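Mixed Dishes talk, speaker notes
Dec 28, 2020
Eduard Šindelář

Notes to self: water on the lectern, slow down, don't start with the joke about the gravy boat (it died last time).

Opening

Hi everybody, thanks for coming out between the holidays, when most of us have seen more dishes in one week than we'd like to see all year! I'm Eduard, I've been buying and selling secondhand tableware for a good while now, and I want to talk tonight about the thing I get asked more than anything else, which goes something like "I have all these odd pieces, what on earth do I do with them?"

So. Hands up if you own a full matching set. (Wait.) Keep your hand up if nothing in it is chipped. (Wait longer, they'll laugh.)

My mother had the Halton set, service for six, and we were allowed to use it on exactly two days of the year. By the time it came to me there were 4 cups left and I was scared of every single one of them. I kept them wrapped in a box for years, and then one July I was repainting the kitchen, all my everyday stuff was packed away, and the only dishes I could reach were Mom's cups and a pile of strays from the Doležal sale. I ate off that mess for the whole month and I loved it. Never packed the cups away again!

Where the strays come from

Quick tour here, don't get stuck. Estate sales, the back shelf at Zallo, church basements, your aunt. At Zallo the odd saucers live in a crate on the floor, and you have to kneel down and dig. I've spent whole afternoons on my knees in there. My best day ever was a stack of cream plates that I went back for after lunch, sure they'd be gone, and they were still under the same ugly ashtray.

A word about money: I've paid 160 for one serving bowl, once, and I use it less than anything else I own. Tell them the story of carrying it home on the bus if there's time.

Color first, shape second

Okay, this is the meat of the talk. When I put a bowl with a saucer it wasn't made for, I look at color before anything else. Soft green is the friendliest color in the cupboard, I really believe that. It goes with off-white, it goes with brown, it'll sit next to somebody's blue stripes and behave itself. Pure bright white is harder than people think, and next to an old cream plate it can make the plate look dirty when it's perfectly clean.

What I love is a pale green bowl on an off-white saucer with a thin dark line around the rim. The line gives your eye a place to stop. Without it the two pale pieces sort of melt into each other, and you lose the edge of the saucer on a light tablecloth.
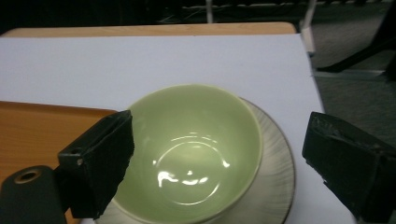 Does the saucer have to be from the same maker as the bowl?

Any maker will do, as long as the bowl sits flat and doesn't slide around when you pick the two up together. Try it in the store before you pay, and tilt it a little while you're at it.

Shape comes after that. Saucers made for cups often have a well in the middle, and if the foot of your bowl is wider than the well, it'll rock. You'll hear it before you see it, a little clicking sound every time the spoon goes in. Drives me up the wall. (Do the clicking with the spoon. Bring a spoon!)

Glossy and matte

I used to be strict about this and I've gone soft. Glossy bowls pick up every light in the room, and under a ceiling lamp you get those white spots swimming around in the glaze. I like that now. Putovia, the little pottery shop I buy my matte plates from, will tell you the opposite, and they're lovely people, so go argue with them.

One practical thing, matte plates show knife marks. Gray ones, mostly. A paste of baking soda and water gets a lot of them off, but go easy and try it on the back first.

Storing them

Paper towel between the stacked pieces. Saucers on their own shelf, low down, and never more than you can lift with one hand. Cups hang or sit, I don't care, just don't nest them, because that's how I got from 6 Halton cups to 4.

Wrap up, then questions. Ask them to bring their strays up to the front table, and leave plenty of time for swapping before we have to give back the key.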